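Unit 4: Collecting demonstrations with the hand-held gripper

Course handout, Introduction to Robot Learning
Instructor: Rodrigo Bustamante

Read before the second lab. Bring your notebook and your team's object list.

4.1 What changed from Unit 3

In Unit 3 every team drove the arm with the joystick and recorded joint positions. It was slow. The best team finished 14 usable episodes in one afternoon, and most of the time went into undoing collisions with the table.

From now on we record with the hand-held gripper. You hold the tool, do the task yourself, and the camera on the tool records what the fingers are facing. The arm is not involved until Unit 6. Your hand supplies the motion, and the software works out the path of the tool afterward from the video.

The class target is 4000 episodes across all teams by the end of the unit. Last January's class stopped at 1327, mainly due to a bad batch of recordings that had to be thrown out (see 4.4).

4.2 The box task

Each team works on one task only: moving soft objects between a tray and an open box. Teams are named after the storage shelf they draw from, so Okach, Fehr and Hornlow keep the same names as before. Skurkudia joins them from the evening section.

An episode starts with the gripper still and open, away from all objects. It ends when the object has been released and the gripper is still again. Both directions count, tray to box and box to tray, but do not mix them in a single recording. Say the direction out loud at the start. The audio track is kept for labeling. 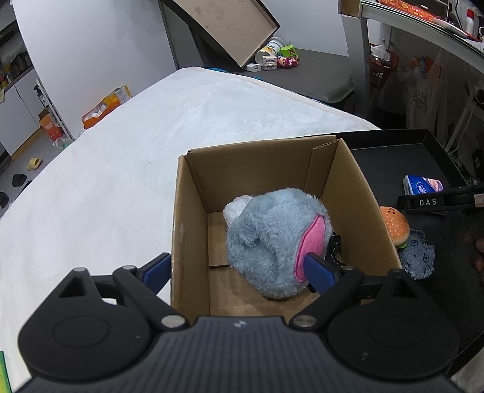 Soft objects are harder to grade than blocks. A block is either between the fingers or it isn't, while a plush toy gives way as soon as one finger touches it and can look gripped when only the fur has moved. With the round blue plush in the cardboard box, the right finger pad is pressed into the toy, and that contact alone is not enough to mark the episode as a grasp. Go by the frames that follow: if the object leaves the floor of the box with the fingers, mark "grasp"; if it stays or rolls, mark "push". Tissue packets go by the same rule. Small items such as the hamburger plush on the tray tend to slip out sideways when the fingers close off center, so line up before closing.

4.3 Handling the tool

Keep your wrist loose and move at about half the speed you would use with your bare hand. Fast turns blur the video and the path is lost. If that happens, stop, hold still, and start a new episode.

Do not squeeze harder than the object needs. The pads wear out, and a worn pad has to be replaced before the next team's turn.

Leave the background alone during a session. We want different rooms and different clutter between sessions – a network trained on one clean table will fail on the next one – but things should not move around halfway through an episode. Keep your free hand out of the box.

Fix any loose straps or cables before you start. Check that they stay clear of the jaws through the full range of opening.

4.4 Before you upload

Play back the first and last episodes at full length. Last year's lost recordings all had the same fault: the clock on the tool had not been set, so video and finger width were out of step. To check, close the fingers sharply 5 times at the start of each session and compare the video with the width plot. The low points should fall on the same frames as the closed fingers.

Name folders by team, session number and direction, for example hornlow_03_in. Use lowercase and no spaces.

Failed episodes are uploaded too. Mark them "fail" and write one line on what went wrong. Do not delete them.

4.5 To hand in

One page per team, with the number of episodes in each direction, the share marked "push", and the two objects that gave the most trouble. Include a sketch of how you approached each of those two and what you would try next. The sketch can be done by hand.

Reading for Unit 5: course pack, the section on comparing action labels. Skip the derivation at the end – we will do it on the board.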